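Clarthorpe 开放日笔记：腕部相机、指面磨损和一张没收拾的桌子

七月去看了 Clarthorpe 的开放日。报名时写的是“操作与数据采集”场，下午两点开始，分到的组由 Kalliopi Fragkou 带，她负责遥操作这一块。现场记的东西比较散，回来按主题整理了一遍，顺序和参观路线不完全一致。

上次写夹爪校准那篇，评论里有人问有没有见过腕部相机方案长期跑下来的状态，这次算是补一部分。

一、场地和整体布局

Clarthorpe 在园区最里面那栋楼的一层，入口处是讲座区，再往里才是工位。讲座讲的是公司历史和融资，我听了前半段就进去了，PPT 后来发到了邮箱，没有技术内容。

工位之间用矮隔断分开，每个工位一台机械臂、一张桌子、一套遥操作手柄和一台主机。机械臂是 Sobczak 的六轴，臂展 795 毫米，装在桌子边缘外侧的独立立柱上，不和桌子共用结构。这一点我专门问了，Fragkou 的说法是早期装在桌面上，臂急停时桌子跟着晃，桌上的东西会挪位，录下来的轨迹和物体位置对不上。换成立柱以后桌子可以单独更换，代价是每次挪动桌子都要重新标定桌面高度。

标定流程不复杂：夹爪闭合，指尖向下，依次碰桌面四个角附近的标记点，读关节角反算平面。我问为什么不用视觉标定板，她说也用，两套结果互相核对，差得多了就停下来查。阈值没有告诉我。

灯光是顶部漫射加侧面补光，窗帘全部拉上。有人问自然光的泛化问题，答复是另有工位专门开着窗帘录，当天没有开放。

二、Darkance 项目在做什么

开放的工位跑的都是同一个内部项目，叫 Darkance。目标是桌面整理类任务：桌上有若干类物品，给一句指令，臂把指定的东西放到指定的位置。物品有意混搭，实验室类的试管架、试管，和厨房玩具类的塑料盘、食物模型放在同一张桌上。

混搭的理由，Fragkou 讲得比较细。单一类别的桌面录多了以后，策略会把背景当线索，看见试管架就默认要抓试管，看见盘子就默认要放盘子，指令基本不起作用。把两类东西摆在一起以后，同一个初始画面可以对应不同的指令，模型必须去读指令才能区分。

这个思路本身不新，公开资料里有不少类似的做法。我关心的是执行层面：混搭以后物品的尺度和刚度差别很大，同一副夹爪要应付试管和塑料盘，夹持力怎么设。

答案是分两档，由操作员在手柄上切换，切换动作本身也写进数据。低档用于试管这类圆柱形薄壁件，高档用于盘子和盒子。没有做连续力控，手指上也没有力传感器，力的估计来自电机电流。现场有人认为这样太粗，我倾向于同意，不过从采集的角度看，两档的标签确实干净，后处理省事。

三、夹爪

夹爪是这次看得最久的部分。

两指平行开合，手指是黑色的，指尖收窄，内侧夹持面有菱形纹理。纹理的作用是增加摩擦，同时在夹液体容器时给表面的水膜留一点排出的空间。后一条是现场工程师 Comfort Sulemana 的解释，我没有验证过，从纹理深度看效果应该有限。

Sulemana 负责夹爪维护，她的那张维护表比讲座有用得多。表上的列包括手指编号、装机时间、累计开合次数、最近一次检查结论和更换原因。更换原因一栏里出现最多的是“边缘”，指的是手指前缘的深色表层被磨掉，露出浅色底材。

磨损为什么值得记录：腕部相机的视野里始终有两根手指，手指前缘的外观是画面里最稳定的一部分。前缘从全黑变成带一圈浅色轮廓以后，等于给手指描了边。如果训练数据全部来自旧手指，换上新手指后轮廓消失，策略对指尖位置的判断会有偏差。反过来也一样。

他们做过对照。同一批物体、同样的初始摆放，旧手指和新手指各跑一组。结果她给我看了曲线但没有让拍，定性的结论是：只用旧手指数据训练的策略，换新手指以后抓取高度偏低，容易蹭桌面；把新旧手指的数据混在一起训练，偏差明显缩小。所以现在的做法是故意让不同磨损程度的手指轮换上机，轮换周期是 14 天。

我追问了一句，为什么不在后处理里把手指区域遮掉。Sulemana 说试过，遮掉以后近距离对准变差，最后几厘米里手指和物体的相对位置是主要依据，遮掉等于把这部分信息扔了。这和我自己的经验一致。去年我在家里那套小臂上做过类似的遮挡实验，远处接近阶段没什么影响，一到闭合之前就开始左右摆。

指面纹理的清洁也有流程。无纺布蘸酒精擦，顺着纹理的对角方向，不允许用硬刷。擦完以后等表面干透再上机。表里有一次异常记录，写的是擦完没有等，夹盘子时打滑，那一段数据整体作废。

四、腕部相机

相机固定在腕部，朝向指尖方向，手指从画面下沿左右两侧伸进来。这个机位的好处大家都熟：物体越近越清楚，臂自身的遮挡少，标定参数相对固定。坏处也很熟：视野窄，臂一动全画面都在动，离开物体以后基本看不到全局。

Clarthorpe 的处理是腕部相机配一台固定的俯视相机，两路同步。同步用硬件触发，录制帧率比控制频率高，策略推理跑在 10 赫兹，中间的动作由底层插值。我问推理频率为什么不往上提，Fragkou 说再高一档主机的显卡会在任务后段降频，延迟抖动比低频率本身更麻烦。

曝光锁定，白平衡也锁定。自动曝光在腕部机位上是个老问题，黑色手指占了画面相当大的面积，张开和闭合时占比又不一样，自动曝光会跟着夹爪开合忽明忽暗。锁定以后阴影区会稍微压暗，手指投在桌面上的影子也一并留在画面里。这个影子他们不处理。影子的位置和手指离桌面的高度有关系，对单目来说是有用的深度线索，前提是灯不动。灯座上都贴了位置标记，动过要登记。

镜头的清洁周期比手指短，每班开始前擦一次。Sulemana 提到一个排查习惯：录制前先让臂停在起始位，看一眼腕部画面里有没有小黑点，然后把臂平移一小段再看。黑点跟着桌面走，是桌上的碎屑或者污渍；停在画面同一位置不动，是镜头或者传感器上的灰。方法很土，但是快，我回来已经照着做了。

五、现场演示

演示环节每组可以看一个完整的采集流程和一段自主运行。

采集部分由一名操作员做。臂先回到起始位，夹爪张开，主机屏幕上显示指令，操作员读一遍，确认，开始。做完一段按结束键，再给一个自评：成功、失败、或者有瑕疵。瑕疵的定义贴在屏幕边上，包括抓取后调整超过一次、放置后物体倾斜、手指碰到非目标物体。

我比较在意第三条。桌面混搭以后物体之间距离不等，手指张开时外侧宽度不小，从试管架旁边下去很容易蹭到架子。操作员的习惯是先在空旷的桌面上方把夹爪降到中间高度，再水平移向目标。这样轨迹会长一点，但是碰撞少，而且腕部画面在中间这一段能同时看到两侧的物体。
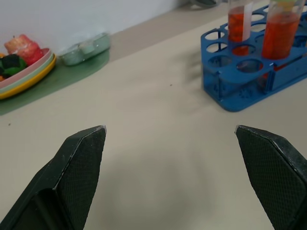

中间高度这个停留点后来被写进了采集规范，理由是它让不同指令的轨迹在前半段尽量相似，到了分岔的位置才按指令分开。Fragkou 认为这对指令跟随的学习有帮助，我保留意见。前半段相似意味着前半段的数据里没有多少指令信息，模型在这一段学到的东西可能只是“先去中间”。要判断有没有帮助，得看去掉停留点以后的对照，她说排在后面，还没跑。

试管的难点在另外两个地方。一是透明件，管壁有反光，管里装了有色液体以后反而好办，液体部分的颜色在腕部画面里很稳定，检测基本靠它。空管的成功率低得多，目前录制以装液体的为主。二是插回试管架。架子的孔比试管大得有限，对准主要靠腕部相机，臂从上方下去时试管自身又会挡住目标孔。操作员的做法是先偏一点，看到孔沿，再平移回来往下放。这个动作很难用语言写进规范，新人只能看录像学。

玩具盘子那边的问题是叠放。盘子叠在一起时边沿露出来的部分很窄，夹最上面一只，手指稍微低一点就会连下面的一起带起来。规范里的要求是从侧面浅夹，闭合之后先抬一小段，停住，看腕部画面，确认只有一只再走。盘子上如果还放着食物模型，要先移走食物，这一步算独立的子任务，单独打标。

自主运行那一段用的是 Darkance 当前的策略，指令由参观者从屏幕列表里选。我们组选了一条把试管放回架子的，臂接近、抓取都顺利，插入时第一次没有对准，抬起来重试，第二次进去了。接着又选了一条盘子的，闭合以后打滑，工程师按了停止。整段没有剪辑也没有重来，这一点我比较认可。

六、数据和标注

数据管理用的是 Skundeo，一套第三方的时间轴标注工具，Clarthorpe 在上面加了自己的字段。每一段记录包括两路视频、关节角、电机电流、夹爪档位、手指编号、灯位版本和操作员自评。手指编号能和 Sulemana 的维护表对上，哪一段是在什么磨损状态下录的可以反查。

混搭桌面这一类，当时库里有近 390 小时。Fragkou 强调这是过审以后的量，原始录制要多一些，多多少没有说。

审核是抽查加规则。规则部分查时间戳跳变、电流异常、夹爪状态和档位不一致；抽查部分由另一名操作员看录像，核对自评。自评和复核不一致的段落不删，改成“有争议”，训练时默认不用，评估时单独拿出来看。我问过为什么不直接以复核为准，答复是争议段里很大一部分是任务定义不清，删掉就看不见了。

字段里缺一样东西：桌面物品的初始位姿。他们只有俯视图，没有真值。后续要做重放或者仿真对齐的话会比较吃力。我提了，Sulemana 说记在待办里，目前的优先级低于换第二代手指。

七、零碎

急停按钮在操作员左手边，参观者一侧也有一个，讲解开始前先讲了位置。

线缆从立柱后面走，腕部那一段用了弹簧护套，护套在末端关节转到极限附近时会顶一下相机支架。我看到支架上加了限位片，问了，是后补的。

手柄没有力反馈。操作员说习惯以后主要看画面，听电机声音，夹紧时声音会变。耳机因此不允许戴。

问答环节有人问成功率，给的是分任务的表，没有给总数。我抄了一部分，表头没有写每项的试验次数，就不贴了，等他们回邮件确认以后再补到文末。

下一篇写我自己那副手指的磨损记录，相机支架的图纸也会一起放上来。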